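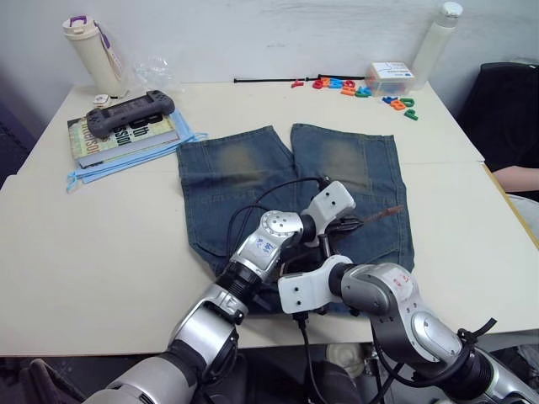 Costello College Opens Career Readiness Center for Students in Every Major

Print this page | E-mail this page

COSTELLO, Dec 17, 2018 - Costello College today announced the opening of the Senby Center for Career Readiness, a new unit that will offer workplace training, mentoring and paid placements to students in all of its degree programs. The center occupies the second floor of Millex Hall and will begin its first full term of activity in March.

The center brings under one office several services that students previously had to seek out in separate departments. Résumé advising, interview practice, employer visits and the college's placement program will now share a single front desk and a single online calendar. Students may register at any point in their studies, including the first semester.

"Our students have told us for several years that they want to start preparing for work earlier, and that they want to know where to go for help," said Ximeng Tan, director of the center. "A student who walks in during the first year will be assigned an adviser and will keep that adviser until graduation."

Registered students will be able to choose from 43 short courses in the opening term. Subjects include business writing, spreadsheet skills, public speaking, project budgeting and the basics of employment law. Most courses meet for three hours on one afternoon, and no course carries a fee for enrolled students. Courses do not count toward the degree, but completed courses will be listed on a separate record that students may share with employers.

The placement program will offer 91 paid positions in its first year. Positions last one term and are open to students who have completed at least two short courses and met with an adviser. Dillari, a regional logistics firm, has agreed to host the largest group of placements and will also send staff to the college to take part in practice interviews. Other host employers include public agencies, health care providers and small businesses in the county.

"We hire graduates each year, and we value applicants who have already spent time in a working office or on a warehouse floor," a spokesperson for Dillari said. "The placement term gives students that experience and gives our supervisors a chance to teach."

Faculty members in each department have been asked to name a liaison to the center. Liaisons will review the course list once a year and suggest changes that reflect current practice in their fields. The college expects to enroll 300 students in the center by the end of the first term.

Evening hours will be available for part-time students and for those with daytime jobs. Advisers will also hold appointments by telephone for students enrolled at a distance. Recent graduates may continue to use the advising service for one year after completing their degrees.

Registration opens at the start of the new term through the student portal. Employers that wish to host a placement or take part in a campus visit may write to the center's employer relations desk at Millex Hall.

About Costello College
Costello College offers undergraduate and graduate degrees in business, education, applied science and the liberal arts.

Print this page | E-mail this page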